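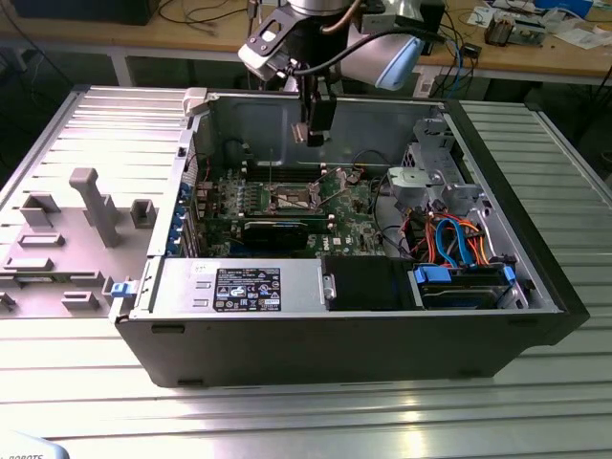
9 Jun 2022

Clock batteries, continued.

Carried on with the coin cells from the Ditedbridge batch. There are 127 machines on the list and the plan is still to measure every cell before deciding which to change. Yulan would sooner change the lot and be finished. She may well be right on cost, but I want the voltages written down first. We keep arguing about how long a desktop can sit unplugged in a store before it forgets the date, and we have never had our own figures.

Method, so that we both do it the same way. Machine unplugged, power button held in for a count of ten, cell out with a plastic pick. Leave the cell on the felt mat for five minutes. Measure open circuit first, then across the 1k resistor, reading taken at two seconds. Write both down. The open circuit figure alone is close to useless. Several cells last month read over 3.0 V and dropped below 2.6 V as soon as they had the resistor across them, and those are the ones that come back from Plosurden with "clock wrong" on the slip.

Yulan has made a little holder for the resistor out of a scrap of stripboard and two bits of spring brass. Much better than the crocodile clips. It wants a slot filed on the near side so that the cell can be got out without a fingernail. I had a go at this with the needle file and made the slot too wide, so the cell now sits crooked unless it is pushed to the left. Will make another.

Results are going in the Matos sheet, second tab. Please don't use the first tab, it still has the old column order and the loaded reading goes in the wrong place. I have coloured the header grey as a reminder. Column G is for remarks and should be left blank if there aren't any. "OK" in column G breaks the count at the bottom.

Meter check before starting: against the reference it was reading 11 mV high on the 20 V range. That is the same as the last check, so I have left the readings as they are and put a note at the top of the sheet. If anybody corrects for it, correct the whole column and say so.

The groups, as far as I have got:

Loaded reading 2.9 V or better: leave the cell in.
2.7 to 2.9 V: change if the machine is going to Plosurden, leave if it is staying here.
Under 2.7 V: change.
Under 2.0 V: change, and look at the holder as well.

I'm not sure about the second group. The cut at 2.9 is only there because it's a round figure and we wanted somewhere to start. If the machines we leave alone are still keeping time in September then it can come down.

Holders are the other thing. The upright kind is worse than the flat kind for us. The side contact gets bent if the cell is levered from the top, and then the next cell goes in looking perfectly all right and makes no contact. Number 3441 was like this. New cell, 3.2 V out of the machine, nothing at the board. I bent the contact back with the fine tweezers, refitted the cell and measured at the board again: 3.2 V. Left it set to the right time and unplugged on the shelf by the window. To be read in a fortnight.

On cleaning: isopropyl on a cotton bud for fingermarks, nothing more. The white crust on the two bad holders didn't shift with isopropyl. White vinegar on a bud took it off, followed by clean water, followed by isopropyl, and a night in the warm cupboard. I don't want vinegar used on anything where the crust has got under the holder. Put those aside and mark them.
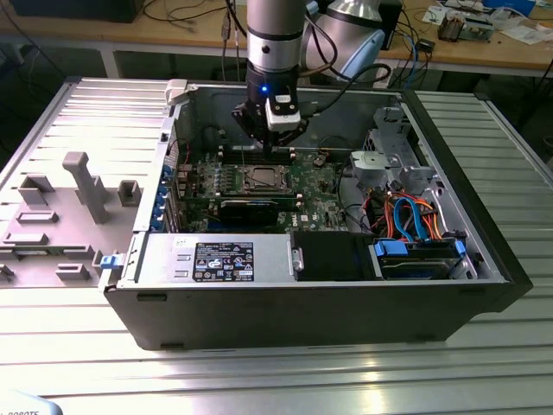 Lost time today was mostly in getting to the cells and very little of it in measuring them. With the case upright you end up working sideways into it with a torch in your teeth, and a cell that drops goes under the power supply. So the rule from now on is that the tower goes down on its side and the side panel comes right off, no propping it open against the case. Panel flat on the left with the inner face up, as there, so the raised plastic mountings aren't what it is resting on. We have had two of those snapped already on the Ditedbridge machines, both from panels being pushed along a bench. Write the number on a strip of masking tape on the inner face and keep the panel with its own case. They look interchangeable and some of them aren't.

Anything with the processor out goes to the back of the queue. I don't want the battery work held up by it, and an open socket wants a cover on before the case goes back on the shelf. There are covers in the second drawer down, under the standoffs. If we run out, say so and wait. Tape is not to go over a socket.

Edel have sent the new cells. They came in strips this time and not loose, which suits us, and the date code is printed on the back of each strip. I measured the first strip under load and they were all within a few hundredths of each other. Opened strips are in the brown envelope with the date code copied on to the front. Please tear along the perforations. Cutting with scissors takes the foil off the neighbour, and a loose cell in a drawer of screws will be flat by the time it is wanted.

Old cells go in the jar with tape across both faces. The jar was getting full so I have started another, same shelf. Neither is to go near the heater.

Something I keep forgetting to write down: after a cell change the setup screen may come up with its defaults, and the boot order goes with them. We had a run of machines at Plosurden that were reported as dead when they were only trying to start from the network. So after every change: set the date and time, check the boot order against the card, save, shut down, pull the mains lead, wait a minute, plug in, look at the clock again. The minute is a minimum. Yulan does the next machine's open circuit reading while she waits, and it works out well.

To do next:

New resistor holder, narrower slot.
Ask Yulan whether she has the spare 1k or whether it went in the amplifier.
Card with the boot order needs reprinting, coffee on the bottom half.
Move the remaining upright-holder machines to the lower shelf so they can be done together.
Start a page for holder faults, with the number and what was bent.

Stopped at the end of the third shelf. The next one to do has a bit of green tape on the front.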